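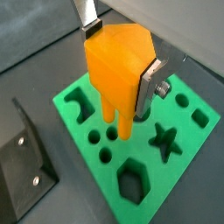 Power Outage Readiness in Student Residences at Gitell College
Student project report, Environment and Community stream
Submitted 17 Jul 2026

1. Background

In February the residences at Gitell College lost power overnight during an ice storm. The outage started in the evening and lasted until the next morning. Heating in all three residence buildings depends on electric pumps, so the radiators went cold along with everything else. The emergency lights in the stairwells ran for a few hours and then stopped.

The college has a sustainability plan and an emergency plan. The sustainability plan talks about energy use and tree planting. The emergency plan covers fire, violence and chemical spills. Neither has a section on what residents should do if a building has no heat in winter. Our project looked at that gap.

2. Questions

We wanted to find out three things. First, what residents did during the outage. Second, whether they knew where to go. Third, what the college could change before next winter without new construction.

3. Method

We used an online survey, a walk-through of each building and a reading of the two plans.

The survey went to all 333 residents in Lecomte Hall, Flernemska House and the East Annex. We got 264 completed responses. The survey was open for two weeks and had twelve questions, three of them open-ended. Answers were anonymous. The ethics form was approved through the course.

The walk-throughs were done in pairs with a checklist. We recorded the location of emergency lights, posted instructions, outlets connected to the generator and any room that could be used as a warming room. Housing staff let us into the mechanical rooms in Lecomte Hall and Flernemska House. We were not able to see the one in the East Annex.

We had also planned to interview residents in person, but only four signed up and two of those cancelled. We dropped the interviews and did not use the two we completed.

4. Results

4.1 What residents did

Most respondents stayed in their rooms with extra clothes and blankets. The next largest group went to a friend's place off campus. A smaller number sat in a car with the engine running for part of the night. This is a concern for us, given the risk of carbon monoxide when a tailpipe is blocked by snow, and one of the open-ended answers described a car parked right up against a snowbank.

Several international students wrote that it was their first winter in Canada and they did not know how quickly a building would cool down. Some were also worried that leaving the residence overnight would break a housing rule.

4.2 Knowing where to go

When asked where they would go if it happened again, 136 respondents chose "I don't know". The most common actual answer was the library. The library closes at eleven and has no generator, so it would not have helped.

The only common space on campus with generator power is the dining hall on the ground floor of Lecomte Hall. It can hold up to 90 people if the tables are left in place. On the night of the outage it was locked. Residents of Lecomte Hall walked past it to get to the front doors.

4.3 Communication

The college sends alerts through Arix, the same app used for room bookings and laundry. Residents who had the app got one message early in the evening saying crews were working on the problem. There was no second message. Many respondents said they had muted the app because of the laundry notices. In the East Annex the cell signal is weak at the best of times, and it got worse when the Wi-Fi went down.

4.4 Building walk-throughs

Lecomte Hall has posted fire instructions on every floor, but nothing about heat or power. Flernemska House has an older laminated sheet with a phone number that is no longer in service. The East Annex had no posted instructions except the fire exit map by the main door. We found two stairwell lights in Flernemska House that did not come on with the test button and reported them to housing the same day.

5. Discussion

The generator and the dining hall were both available that night. What was missing was a decision about who opens the room and a way to tell people. The fixes that would help most are therefore fairly cheap.

The dining hall is too small for everyone in residence. It could work in shifts, or for residents with medical needs first, with the gym as a second site if a portable generator could be rented. We did not price this and the college would need to.

6. Limitations

The survey was done some weeks after the storm and people may not remember the times well. East Annex residents answered at a lower rate than the other two buildings. We did not survey staff. We also did not measure room temperatures, so we cannot say how cold the rooms got.

7. Recommendations

Name the Lecomte dining hall as the warming room in the emergency plan, and give the residence staff on duty a key.

Separate emergency alerts from laundry notices in Arix.

Post a one-page winter outage sheet on every floor, including a warning about sitting in running cars.

State in the housing agreement that residents may leave overnight during an outage.

Test stairwell lights in all three buildings each fall and repair any that fail before the first snow.

A copy of the survey questions and the walk-through checklist is attached as Appendix A and Appendix B.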